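Gradetgate Community Sewing Room
Get involved > Call for participants

Piece by Piece: we're looking for people to stitch with us

Do you have a drawer full of fabric you can't bring yourself to throw away? An old duvet cover, a summer dress that went at the seams, the curtains from the first place you lived in? If so, we would very much like to meet you, and we would like to meet the contents of the drawer as well.

Piece by Piece is a new project at the Gradetgate Community Sewing Room, starting in August. Over 10 weeks a small group will come together to make quilted bedcovers, cushions and wall hangings out of household cloth that has already had one life, and to write down a little of where that cloth has been. The finished pieces will hang in the upstairs hall at the Mercado building for the autumn, and after that they go home with the people who made them.

We have 20 places. They are free, and they are open to anyone over eighteen who lives or works in Gradetgate or the villages round it.

Who we are hoping to hear from

You don't need to be able to sew. I will say that again further down, I expect, as it is the first thing people ask when they ring up. Last year's cushion group had a retired bus driver who had never threaded a needle, sitting next to a woman who had made her own wedding dress and both her daughters', and the two of them got on like a house on fire and are still swapping zips.

We are keen to hear from people who have moved to the town recently, from people who would like some company in the day, and from anyone who grew up with a way of stitching, patching or darning that they could show the rest of us. If you learned from a grandmother, an uncle, a school or a ship's sailmaker, so much the better. If English isn't your first language, please don't let that put you off – there is a great deal of pointing and holding things up in a sewing room, and we can usually find somebody to help with the forms.

What you would be doing

We meet twice a week, from 10 in the morning, and most sessions last 2 hours. There is always a break in the middle, and the break is always longer than it is meant to be. The first fortnight is given over to sorting, washing, pressing and cutting, along with a good deal of laying things out on the big table and changing our minds. After that we move on to piecing by hand and by machine, then wadding and backing, and then the quilting itself, which takes as long as it takes.

Alongside the sewing, each person will put together a short note about one piece of fabric they have brought. It can be three lines or three pages. You can write it, or tell it to one of us and we will type it up for you, and you will see it before anybody else does. If you would sooner keep the story to yourself, you can do that too, and your quilt will hang with just your name, or without it.

You would need to be able to come to most of the sessions. We know that people have hospital appointments, grandchildren and shifts that get moved, so please don't worry about missing a couple. If you think you would miss more than that, do get in touch anyway and we will talk about the spring group.

What we provide

Machines, thread, needles, scissors (left-handed pairs as well), wadding, backing cloth, irons and tea. The wadding and thread have been given to us by Nustex, who have let us have more than we know where to put. Bus fares within the town are paid back on the day in cash, and there is a small fund for childcare, which you only have to ask for.

The room is on the ground floor with a level entrance from the car park side. The toilets are accessible. The lighting over the machines is good and the lighting in the far corner is not, so if your eyes are tired ask for a seat by the windows. There is a hearing loop, and there is a quieter side room for anyone who wants to get away from the machines for a while.

What to bring

Clean cotton is easiest to work with: sheets, pillowcases, shirts, tablecloths, dress cottons. Large prints are welcome and so are faded ones. Stretchy fabric is difficult in a quilt, but bring it along if it matters to you and we will see what can be done. Please don't go out and buy anything.

How to apply

Send us a few lines saying who you are, how we can reach you and what has drawn you to the project. We have no form for this part. If you would like to tell us about your fabric, please keep it under 1000 words, as there are only two of us reading. You can also leave a recorded message at the desk, or come in on any open morning and have a chat.

Applications go to Dindo Quiambao, project co-ordinator, either through the contact page on this website or by letter to the Sewing Room, Ekance Yard, Gradetgate. Dindo will write back to everybody, whether or not there is a place this time. If more people apply than we can fit round the tables, we will try to put together a group with a good mix of ages and experience, and keep a waiting list for the rest.

And no, you don't need to be able to sew.

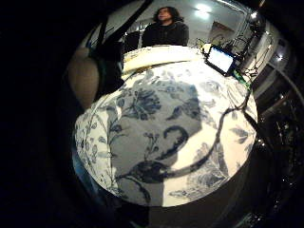
Blue florals on white, the kind of print we'd love to see more of.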